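The Second Life of the Office Tower

Old desktop computers are heavier than people remember. When you carry one down a flight of stairs, you feel the steel, and you feel also that the weight is not in the middle. Most of it sits in one upper corner, where the power supply is. At Ebihara, a repair and teardown shop in the old warehouse street of Ferkwood, everyone who works the receiving door knows to take the tower with that corner against the chest.

I spent a good part of March in this shop. I came to write about waste, and I had prepared my questions about waste. After a few mornings I was more interested in screws, clips and plastic drawers, and in how a thing that looks like one object becomes thirty objects on a bench.

The towers come from offices, schools and a few private homes. They arrive on pallets wrapped in film, with the asset stickers still on them and sometimes with a desk plant's water ring on the top. Last year the shop took in 3,494 of them. The number is written in marker on the wall next to the sink, under the number from the year before, which was smaller.

What happens first is not exciting. The tower is weighed and gets a paper tag. Somebody looks at the back side for forgotten things, and there are more forgotten things than I expected: wireless receivers for mice, a memory stick, once a small key on a string. These go in a jar. Then the side panel comes off, and the dust is removed with a vacuum and a soft brush, outdoors if the weather permits. Compressed air is faster, but in a closed room it only moves the dust from the computer to the people.

Then the order of work begins, and the order is respected. Drives come first. A drive may hold someone's letters, salaries or photographs, and the shop wants it out of the case and in a locked cabinet before anything else is touched. After the drives come the memory and the expansion cards, then the cables, then the power supply, and at the end the main board with its cooler. The empty case is last and goes to the metal cage in the yard.

I asked if I could try. I was given a tower of the common office type and a screwdriver with a magnetic tip, and I was told to put the screwdriver down. In many of these machines a drive comes out without any tool. It sits in a plastic holder, called a caddy, and you squeeze two tabs and pull. The cables have to be released before, and this is where beginners make damage. A data cable has a little metal spring that you must press. If you pull it without pressing, it may come, but it may also take a piece of the connector with it, and then a good drive is worth the price of its aluminum.

My first drive needed four minutes. By the afternoon I could do it in much less, and I had learned to listen for the click.

The caddies deserve a paragraph. They are often blue or green, so that the person with the side panel in his hand knows which parts are meant to be touched. I find this a very polite idea. Someone in a design office thought of the technician who would come years later, in bad light, with a telephone under his chin, and gave him a color. The caddies also break less than one would think. The shop keeps them in deep bins sorted by shape, 221 in the bin I was asked to sort, and they are sold for small money to people who have bought a used tower and found an empty bay in it.

Memory is even easier to remove and even easier to spoil. The module stands in a slot with a latch at the end, and when the latch is opened the module lifts itself a little, as if it wants to come. You take it by the short edges. You do not touch the gold contacts. I touched the gold contacts, and I was given a cotton cloth and some alcohol and a look.

Power supplies are the part with the most opinions around them. They carry a label with many numbers and often an efficiency badge, and the buyers read those badges with care. A unit is never opened in this shop, for safety. It is taken out in one piece with its bundle of wires, tested on a small load, and either wrapped or put on the scrap pallet. The wires are the unpleasant part. They go under the drive bay and around the cooler, and they have been tied by somebody with strong fingers. You follow each one with your own finger to its end before you pull anything. When I pulled too early, I lifted half of the computer from the bench.

On the question of where to put the parts, the shop has changed its mind several times. In the beginning there were cardboard boxes. Cardboard is cheap and it is soft, but boards lying in a box rub against each other, and the small components on the surface get knocked off. Later there were foam trays, and these were good until they became dirty. Now many of the benches have upright panels with holders, so a board stands on its edge and one can see it from the front. The panel idea came from Driltano, a two-room workshop on the other side of the canal, which makes display stands and shelf fittings. Their first version had holders so tight that people used pliers. The present version lets go with two fingers.

A standing board takes very little room. It collects less dust on its face. And an empty holder shows itself at once, so if a card should be there and is not, a person passing with a coffee will notice it.

An open tower, a drive in its caddy, and gray panels for standing boards.
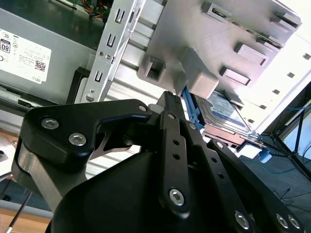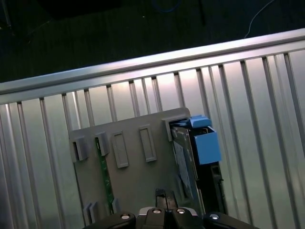
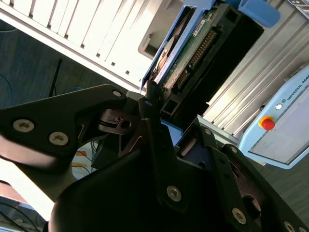
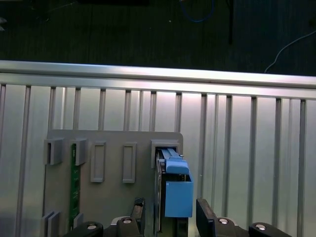 Selling the parts is a separate trade, and it is done upstairs under the name Flunero, which began as a market stall and is now a website with a counter. The counter opens at ten in the morning. The customers are of two kinds. Some know exactly what they need and have the part number on a folded paper. Others bring the whole computer under the arm and say that it makes a noise. For the second kind there is a chair.

The prices are modest. A memory module that is too small for today's office is enough for a machine on which somebody writes invoices, and it can be had for less than a lunch. Drives are sold only after they have been erased and tested for a full night, and those that fail are drilled. I was surprised by how many pass. Out of 100 drives taken from one school, the failures fitted in a shoebox with the lid closed.

The things that nobody buys were the hardest for me to look at. Optical drives are almost impossible to sell, and there is one in nearly every old tower. There are some 4,000 of them on the shelves at the back, stacked like bricks, and they all work or did when they were put there. The shop waits for a buyer who wants the small motors and the rails. It has been waiting a long time. A few have gone to an art class in Ferkwood, which made a kind of clock from them.

If you want to open an old tower at home, you do not need much. Unplug it, and also unplug everything behind it, and hold the power button for some seconds. Work on a table that is higher than your knees. Have a few cups for the screws and keep the screws from each place in their own cup, because they look equal and they are not: the ones for the drives are usually finer than the ones for the case. Take a picture of the inside before you begin. Touch bare metal from time to time. Beware of the case edges, which in cheaper models are sharp like a can lid.

If a part refuses, stop and look for the latch you have not seen. There is nearly always one. In my fourth tower it was under a cable, a small purple lever, and I had been pulling against it for so long that my thumb had its shape.

I bought one of the old towers on my last day. It has now two drives and twice the memory it had in its office, and a caddy of the wrong color in the lower bay, which I chose from the bin because I liked it. It stands under my desk, and I still have to buy a longer cable for the screen.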